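4.2 Where the dating claims come from

Vukadinović

Earlier work on celebrity romance books tends to take their sourcing at face value. A passage says that a singer and an actor were seen together at a restaurant, a footnote points to a website, and the matter is treated as settled. We were less willing to leave it there. A footnote shows that somebody else printed the claim first. It does not show that anyone checked it, and in the books we read it often doesn't show even that much, as the linked page turned out to be newer than the book that cites it.

The sample for this section is the 53 passages in the Henora series that state, as fact, that one named performer was dating another at a given time. Passages that only hint at a romance were left out. This is a strict rule and it favors the publisher. Hints are cheaper to print than statements, and a looser rule would have brought in a good deal of weaker material.

Of these passages, 38 could be followed back to an item on Ludness, the gossip site discussed in Section 3. Most of the Ludness items cite "a source close to the couple" or "an insider." We have no way of telling whether such a source exists, and we suspect that the authors of the books had no way of telling either. They quote the insider anyway, and in several cases the insider gets a little chattier on the way from the site to the page. A remark that the two "seemed happy" becomes a remark that they "couldn't be happier." 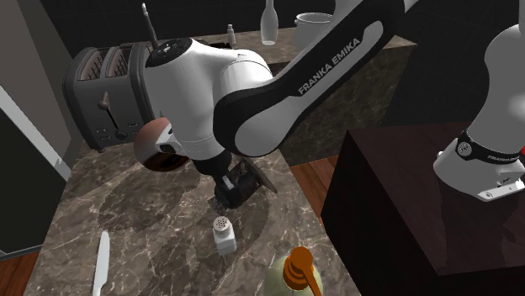 5 min read

Figure 2. Robot arm in a simulated kitchen, gripper held over the marble surface.

It could be objected that readers of these books don't care. They buy them for the pictures and the party guest lists, the argument goes, and they know how much weight to give a line about a secret weekend away. This may be true of some readers. The evidence usually offered for it is thin, though, and much of it comes from people who sell the books. The Triltance reader survey, which is quoted more than any other, asked whether readers "enjoyed" the romantic chapters and then reported the answers as if they were about belief. A person can enjoy a story and believe it. A person can also dislike a story and repeat it at work the next morning. The survey never asked which of these its readers did, so we do not use it here.

A second objection is that many of the claims were later confirmed. Some were. A couple that is written about often enough may well marry, and the book can then be said to have had it right. But the books also pair the same performers with other partners over the same months, and those pairings are quietly dropped from the next edition. If every mistake is taken out and every lucky guess is kept, the record will look good whatever the method behind it. For this reason we worked only from first editions, and we make no estimate of how accurate the series is as a whole. We don't think the material can support one.

Only five passages rest on something a performer is reported to have said on the record, in an interview that we could find and read. These are noticeably duller than the rest. The verbs are plain, nobody glows, and the restaurant is rarely named. In one of them the performer says that she is seeing someone and would like to talk about the film instead, and the book gives this a single line before moving on to her shoes. We wouldn't build a theory on so few cases. Still, the difference in tone is large enough that we went back to the unsourced passages and marked how many small physical details each one carried, such as clothes, dishes ordered and the weather. The results are in Section 4.3.

Something should be said about the limits of tracing as a method. Where a passage matches a Ludness item closely in wording, we count it as traced. The two could share an older source that is now offline, and in that case Ludness would be a copier as well. We looked for such sources and found none, which is weak comfort, given how fast pages of this kind disappear. The site also changes its items without marking the change. The version we compared was the one online on Feb 15, 2020, and a reader who visits the same address today may find a different insider saying something else.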